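Thursday, August 20, 2026

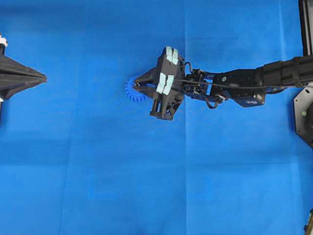 Blue gear at the fingertip, cone on the left, open cloth between them.

Spent the day on the approach planner and got less done than I wanted. The gear task is still running on the old Skirow branch, with my patched collision checker on top. The plan from pregrasp to hold is fine. The plan from hold to the cone is the one that keeps wandering.

Looked at the logs first. 194 attempts since the last change to the cost weights, 33 aborted by the planner before the arm moved at all. I had assumed these were inverse kinematics failures near the wrist limit. They are timeouts. The sampler finds a path, the smoother then pushes one waypoint into the inflated cone mesh, the checker rejects it, and the whole thing starts over until the budget is gone. The smoother and the checker were using different padding values. One reads the config file, the other has a constant from February that I typed in myself and forgot.

Moved both to the config. Reran the aborted starts offline and 23 of them now plan on the first try. The rest are a separate problem, probably the start pose being reported slightly inside the cloth plane. I lowered the plane in the model by a small amount and did not test it. Tomorrow.

Perception next. A blue gear on blue cloth is a poor case for the color mask, and the fold lines in the cloth show up as weak edges. Switched the segmentation to depth first, color second. The tooth edges come out cleaner, but the fingertip covers the center and right side of the gear, so the circle fit only has the left arc to work with. The center estimate jumps between frames. I added a prior from the gripper pose and a simple filter - crude, but the jitter is down enough for the controller to stop chasing it.

The controller itself I left alone, apart from the log rate. Obi (the logging tool, version whatever we are on) was dropping messages at the full rate and the timestamps were useless for lining up with the camera. Half rate, no drops. Should have done that weeks ago.

Merged the padding fix into the Dirnum repo as commit 2089 by the local count. Left the depth change on its own branch. Notes for Galtberg still not written.

To do: test the cloth plane offset, replay the ten remaining starts, delete the February constant from the unit tests as well.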